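Small kitchen appliances on a shared table: project report
Kibet Kariuki and Fatima Msimang
Ponddale site, handed in 2026-08-07

1. What we wanted to know
Where should the black countertop appliance go on a shared table, and how much room does it need to itself. The Ponddale kitchen has one worktop and everybody puts things wherever. We had a budget of 200 for the whole project, most went on the table and fabric.

2. Setting up
Light wooden table, black fabric hung behind so the wall sockets and posters at Ponddale didn't distract from the layout. Two layouts: appliance with clear space round it, and appliance with the other kitchen things near it. Fatima did the placing, Kibet wrote it all down.

Black appliance on the table, backdrop with the "Fast UMI" letters behind.

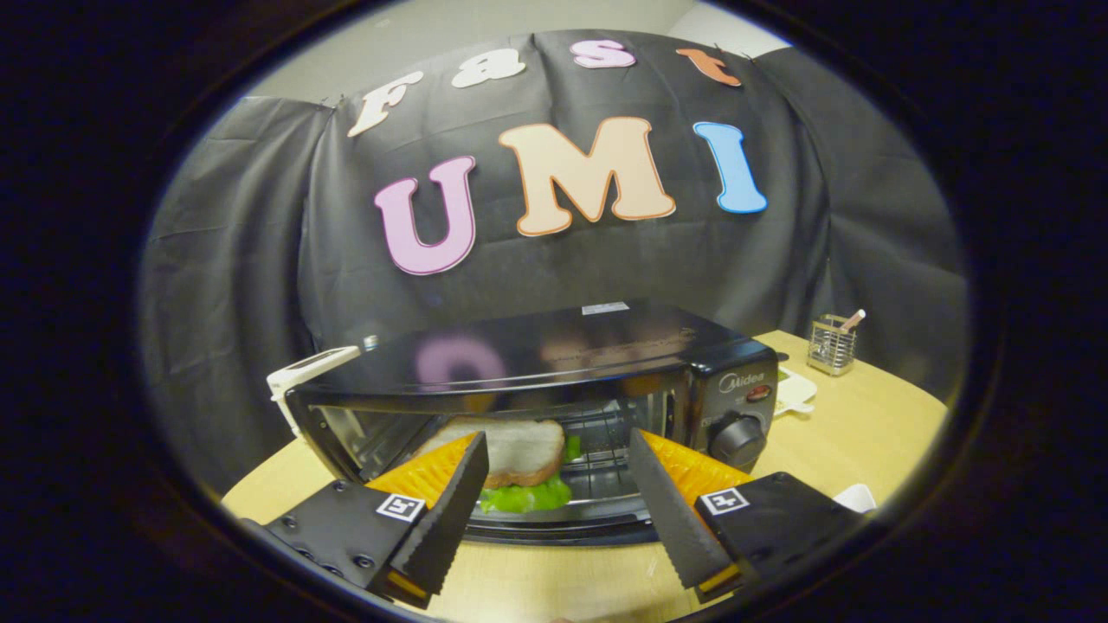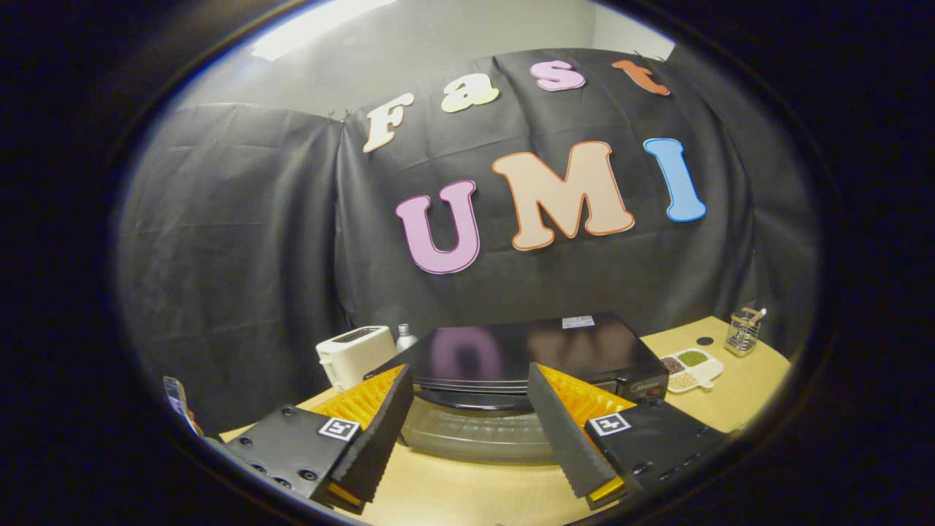

3. What we found
Glossy black top is a problem. Picks up reflections of the letters, in both layouts, so a quick look doesnt tell you if the surface is clean. Wipe it anyway.

In the second photo the white toaster is back against the fabric, small bottle to the right of it. Saves space at the front but we wouldn't keep the toaster there in a real kitchen, fabric or curtain too close. Bottle partly hidden behind the black appliance, easy to forget about.

Control area is at the right hand end. So leave that side free, esp. for right handed people. We asked 16 people in the building where they'd put it and most said left of the table for teh same reason.

4. Problems
Only one table. No cooking done, so nothing here on heat or crumbs. Questionnaire was rushed, 20 printed and four never came back.

5. Next time
Try a narrower worktop. Measure the gaps properly. Ask the Coetzee hall kitchen if we can repeat it there in February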